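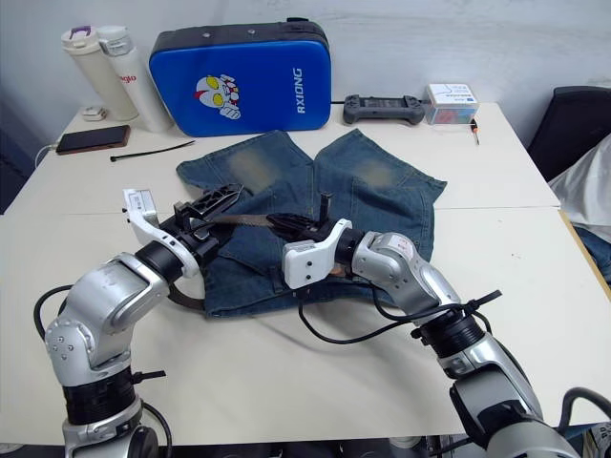

2 min read

Belt loop

A belt loop is a narrow strip of cloth sewn to the waistband of a pair of pants, shorts or a skirt, under which a belt is passed. The strip is fastened at its top and bottom ends and left free between them. Belt loops are found on most denim garments and on many work, school and dress pants. The term is also used for the matching strips on coats and bathrobes, which are treated separately.

Construction

On denim garments the loop is generally cut from the same fabric as the body. A long strip is folded so that its raw edges meet underneath, stitched along both sides, and then cut into short lengths. Each length is folded under at the ends and attached to the waistband with a bar tack, a dense row of stitches laid across the width of the strip. The tack takes the strain when the garment is pulled up by its loops, a common cause of torn waistbands.

Thread in a contrasting color, most often orange or gold, is customary on blue denim. The same thread is normally used for the yoke, pocket and fly seams.
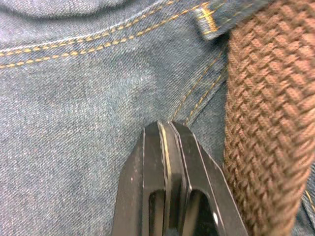 Belt loop on blue denim, with bar tack and topstitching in orange-gold thread. A brown woven belt passes beneath the loop.

Number and placement

The number of loops varies with the maker and the size of the garment. Five is a common arrangement on jeans, with two at the front, two toward the sides and one at the center back. Larger sizes may have seven or more. On some garments the center back loop is set slightly off the seam, where the layers of denim are too thick for a light sewing machine.

The Godoy pattern collection at the Pemham Museum of Dress, cataloged by Nawal Hajji, holds 2865 paper patterns for pants and shorts. Of these, 225 include a separate piece for the belt loops. In the remainder the strip was either omitted or left to be cut from scrap.

Threading a belt

A belt may be threaded while the garment is worn or while it is laid flat. The flat method is usual in stores, in costume departments and when clothing is being prepared for another person. The garment is placed on a table with the waistband toward the worker and the legs pointing away. The tip of the belt is fed under each loop in turn, and the slack is drawn through before the next loop is reached. The garment is turned over when one side is complete.
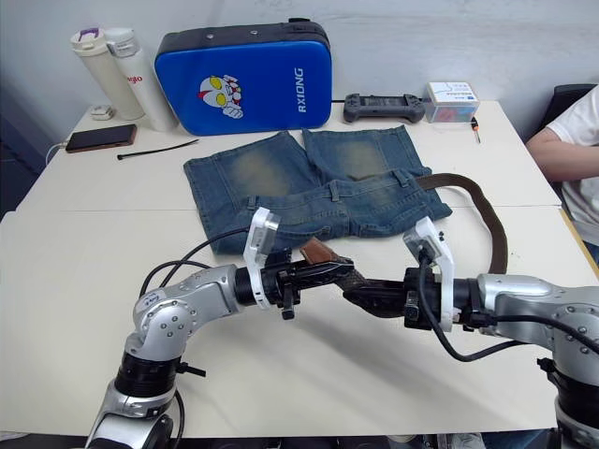 Faded denim shorts laid back side up, with a brown belt across them. Four belt loops line the waistband.

Wide or stiff belts may bind in narrow loops. The Briler sizing guide, used by tailors in Tundesness, recommends an opening at least 2 millimeters greater than the width of the belt. A belt 30 millimeters wide therefore calls for an opening of no less than 32 millimeters.

See also
Bar tack
Topstitching
Waistband
Yoke (clothing)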